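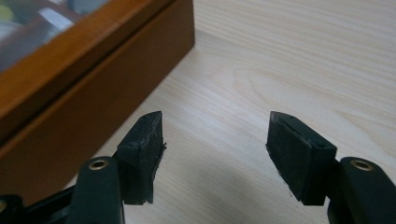

Will a pale wood tabletop hold up in a busy public room? For a year or two, if it is looked after, and the library board in Trornedthorpe has not said who will be doing the looking after.

The board voted on Tuesday night to replace the reading room's old green-topped tables with light wood ones from Wendik, a furniture maker that has been courting town offices since December. The order comes to 6 tables at $835 each. Delivery is extra, and so is the finish.

The finish is where the trouble starts. Wendik ships its tops with a thin coat of oil, which shows off the grain very nicely in a showroom. The company also sells a harder coating called Bitar for $177 a table, and its brochure says the coating will "keep the natural look for years." How many years, the brochure does not say. Asked at the meeting, sales manager Anika Van Dusen said it depended on use.

That was not much of an answer for Raghda Sleiman, who refinishes furniture on Mill Street and came with a notebook full of questions. She told the board that light wood darkens in sunlight and takes up ink, coffee and hand grease faster than most buyers expect. The reading room has tall windows on its south side. Anything left sitting on a table through a summer, she said, will leave a paler patch where it sat.

"Those wavy lines in the grain are lovely," Sleiman said. "They won't hide a ring from a mug. You'll be sanding by next year, and then you'll be sanding again."

Van Dusen replied that the tops can be sanded several times and that small scratches "blend in." She passed around a sample square. It had no scratches on it, so the board had to take her word.

A second bid, from Rundex, was for laminate tables with a printed wood pattern. It came in $200 lower per table and needed no coating. Two members called it dull. One said it looked like a dentist's office. The bid was set aside after a discussion that lasted less time than the one on parking.

The motion passed 4 to 1, with the Bitar coating left out for now to save money. It may be added later, though Sleiman pointed out that the tops would have to be cleaned and sanded first, and that labor is not in Wendik's quote – or in the library's budget.

The old tables will be offered to town departments before any public sale. The reading room will close for two days when the new ones arrive. No delivery date has been set.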